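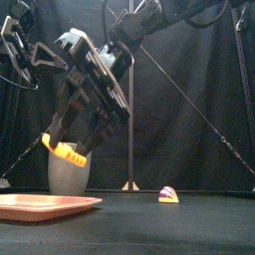 Pantelis Galanis wants it known that a cup is for drinking from, and that he will not be reading any newsletter that says otherwise. He wrote this in reply to our May item on desk clutter, in which I suggested that most of what lives on a table could be stood up in something tall and forgotten about. He also attached a list of cups he has personally lost to pens. It was a long list, and I recognized one of them as mine.

2018-08-29
By Adeel Sial
4 min read

I have thought about Pantelis's complaint for most of the summer and I am prepared to give him half of it. A cup you like drinking from should stay a cup. Once it has held a glue stick it never quite comes back, and you will find yourself at breakfast looking into it with suspicion. But every household I have ever been in owns at least one cup that no person would choose. Ours is a tall thing from Stergiou, the kitchen shop on the hill that closed and reopened as the same kitchen shop with worse lighting. It tips if you fill it to the top and it is too narrow for a spoon to do any useful work. As a cup it is a failure. As a place to put things it has held its job for longer than I have held most of mine.

So, the small-object question, revisited, with the benefit of your letters.

The way I see it there are two kinds of holder, tall and flat, and most of the trouble on a table comes from using one for the work of the other. Tall holders are for things that are long and that you can identify from the top inch. Pencils, paintbrushes, a ruler, the good scissors. Flat holders are for things you need to see all of, like keys, or the screw that came out of the chair and will certainly go back in someday.

Toys are where the system goes to pieces. Anyone who has children, or is visited by them, will know the category of toy that is the size of a finger and shaped like a vegetable. We have a great many. They came in a play-food set called the Fumari Market Basket, which my sister sent with the kindest intentions and which the box said contained 30 pieces. I believe the box. I have stepped on all of them. They are bright, they roll, and when a child is finished with them they end up wherever gravity was last seen.

For a year we kept them in a flat dish, on the theory that small hands could see everything and pick. Small hands could also see everything and fling. A dish with a low rim will hold a toy vegetable about as well as a sidewalk will. I then tried the Waronach stacking drawers, which cost me 112 dollars and a Saturday's worth of good temper, and which work beautifully provided that somebody opens the drawer. No one in my house under four feet tall has ever opened a drawer for the purpose of putting something into it.

The tall cup did it. There is something about a narrow opening that a child takes as a dare. Tell a four-year-old to tidy up and you will hear a speech on the subject of being tired. Set a cup on the table and drop one piece of pretend produce into it, without comment, and walk off to the sink. By the time you have found the sponge there will be a second one in there. They like the noise. They like it best if the piece goes in crooked and has to be turned the long way, and they will take it out again to repeat the difficulty. I make no claim that this is fast.

Some notes from practice, then.

Pick a cup with a bit of weight at the bottom. The light plastic ones go over at the first corn cob.

Leave the flat tray on the table anyway. Put nothing in it. It becomes the landing spot for whatever doesn't fit the cup, and at the end of the day it goes back to being bare, which I find calming in a way I wouldn't want examined.

Don't label anything. We labeled ours, with a Corport label maker that came with 186 blank tapes and a case that was itself too large for the drawer. The child can't read yet and the adults ignored it. One label is now on the dog's bowl and says BEANS.

When the cup is full, stop. Whatever is left over goes in a bag for the thrift shop, or in the closet, where you can pretend to be deciding.

A reader who asked not to be named wrote to say that she has sorted every small toy in her home by color into jars, 146 jars, and that it has changed her life. I don't doubt it. I would like to see the life, and possibly the shelf. She says the orange jar is the hardest to keep full, as everything orange is carried off to bed. Ours too. There was a carrot in my coat pocket at a funeral.

As for Pantelis, I have written back to offer terms. He keeps his good cups, all of them, on a high shelf with the handles facing out. In return he surrenders one bad cup to the general use of the household and does not ask what is in it. He has replied that he doesn't own any bad cups. I've had coffee at his house, and the one with the chip would do fine.

Next issue: lids, and where the other halves go. Send me your theories, but please stop sending the lids.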